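휴대형 그리퍼 시연 학습
손에 쥐는 그리퍼로 사람의 조작 동작을 기록하여 로봇 정책을 학습시키는 방법 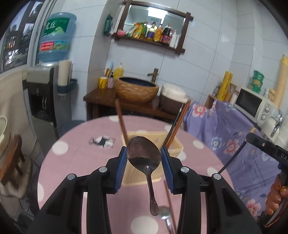 개요

휴대형 그리퍼 시연 학습(携帶型 - 示演學習)은 로봇 팔을 직접 움직이지 않고, 사람이 손에 쥔 그리퍼로 작업을 수행하면서 얻은 영상과 동작 기록을 이용하여 조작 정책을 학습시키는 모방 학습의 한 갈래이다. 그리퍼에 부착된 카메라의 영상이 관측값이 되고, 그리퍼의 이동 궤적과 손가락 사이의 폭이 행동값이 된다. 학습된 정책은 같은 형상의 손가락을 장착한 로봇 팔에서 실행된다.

이 항목에서는 방법의 일반적인 구성과 함께, 페수스소프(Fesusthorpe) 조작연구소가 식기 정리 작업을 대상으로 수행한 에레오(Ereo) 과제의 내용을 다룬다.

배경

로봇 조작 학습에서 시연 자료를 얻는 전통적인 방식은 원격 조종이다. 조종자는 별도의 입력 장치로 로봇 팔을 움직이며, 이때의 관절값과 카메라 영상이 저장된다. 이 방식은 기록된 행동을 로봇이 그대로 재현할 수 있다는 장점이 있으나, 로봇 팔을 설치할 수 있는 장소에서만 수집이 가능하고 조종자의 숙련에 많은 시간이 든다. 사람의 맨손 동작을 촬영한 영상을 이용하는 연구도 병행되어 왔으나, 사람의 손과 로봇 손가락의 형태 차이를 보정하는 문제가 남는다.

휴대형 그리퍼는 두 방식의 중간에 위치한다. 시연자는 가정이나 식당 등 실제 생활 공간에서 작업할 수 있으며, 물체와 접촉하는 부분은 로봇의 손가락과 동일한 구조를 갖는다.

장치의 구성

장치는 손잡이, 마주 보는 두 손가락, 손가락을 여닫는 연결 기구 및 카메라로 이루어진다. 손가락 안쪽에는 마찰을 높이기 위한 패드를 덧대는 것이 일반적이다. 사진의 그리퍼는 검은색 본체에 홈이 진 파란색 패드를 갖추고 있으며, 두 손가락이 어두운 색 금속 숟가락의 오목한 부분을 양옆에서 집고 있다. 카메라는 손가락과 작업 대상이 함께 보이도록 고정한다.

양손 작업에는 그리퍼 두 대를 사용한다. 이 경우 각 장치의 궤적을 하나의 좌표계로 맞추어야 하며, 두 기록의 시각 차이도 보정의 대상이 된다.

자료 수집과 처리

수집은 대체로 다음의 순서를 따른다.

1. 보정. 카메라의 내부 변수와 손가락의 최대 및 최소 폭을 측정한다.
2. 공간 탐색. 시연자가 장치를 천천히 움직여 주변 공간의 지도를 작성한다.
3. 시연. 정해진 작업을 시작 자세부터 종료 자세까지 끊김 없이 수행한다.
4. 궤적 복원. 영상과 관성 측정값을 결합하여 장치의 위치와 자세를 추정한다.
5. 선별. 추적이 중단되었거나 로봇 팔의 동작 범위를 벗어난 시연을 제외한다.

행동값은 절대 좌표 대신 현재 자세를 기준으로 한 상대 변위로 표현하는 경우가 많다. 수집 장소와 실행 장소의 기준 좌표가 달라도 같은 정책을 적용할 수 있기 때문이다. 영상 지연과 구동 지연은 실행 단계에서 별도로 측정하여 보상한다.

에레오 과제

에레오 과제는 도로차 키시(Dorottya Kiss)와 나준영이 공동으로 설계한 연구로, 숟가락과 젓가락을 집어 수저통에 넣는 동작을 다루었다. 가늘고 긴 식기는 잡는 위치에 따라 손가락 사이에서 회전하기 쉽고, 광택이 있는 금속면은 조명과 주변 물체를 반사하여 영상 인식에 영향을 준다. 연구진은 이러한 성질을 고려하여 식기 정리를 평가 작업으로 정하였다.

학습에는 선별을 거친 시연 약 3000건이 사용되었다. 비교 대상은 한 장소에서만 수집한 자료로 학습한 정책과, 네 곳의 생활 공간에서 수집한 자료로 학습한 정책이었다. 두 정책의 학습 시연 수는 같게 유지되었다. 블랑딘 말레(Blandine Mallet)가 담당한 평가에서는 수집에 포함되지 않은 식탁과 수저통이 사용되었다.

2024년 5월 30일에 공개된 보고서에 따르면, 여러 장소의 자료로 학습한 정책은 식탁보의 무늬와 수저통의 모양이 바뀐 조건에서 더 안정적으로 동작하였다. 반면 식기가 서로 겹쳐 있는 조건에서는 두 정책 사이에 뚜렷한 차이가 확인되지 않았다. 보고서는 실패 유형을 파지 위치의 오차, 삽입 각도의 오차, 이웃한 식기와의 충돌 등 세 가지로 분류하였으며, 이 가운데 삽입 각도의 오차가 가장 빈번하였다고 기술하였다.

한계

휴대형 그리퍼로는 접촉력이 직접 기록되지 않는다. 시연자는 손잡이로 전해지는 감각에 의존하여 힘을 조절하지만, 영상과 궤적만으로 학습한 정책은 이를 간접적으로만 반영한다. 거울이나 무늬 없는 벽이 시야의 대부분을 차지하는 경우에는 궤적 복원의 정확도가 낮아질 수 있다. 또한 사람의 팔로는 자연스러운 동작이라도 로봇 팔의 관절 한계나 속도 한계에 걸려 실행되지 않을 수 있다.

크리스티너 야커브(Krisztina Jakab)는 에레오 과제의 후속 검토에서 손가락 패드에 촉각 센서를 삽입하는 방안을 제시하였다. 다만 패드의 두께가 달라지면 기존 시연과의 호환성이 떨어지므로, 기존 자료의 재사용 범위는 추가 검증이 필요한 사항으로 남아 있다.

같이 보기

모방 학습
원격 조종
양손 조작
동시적 위치 추정 및 지도 작성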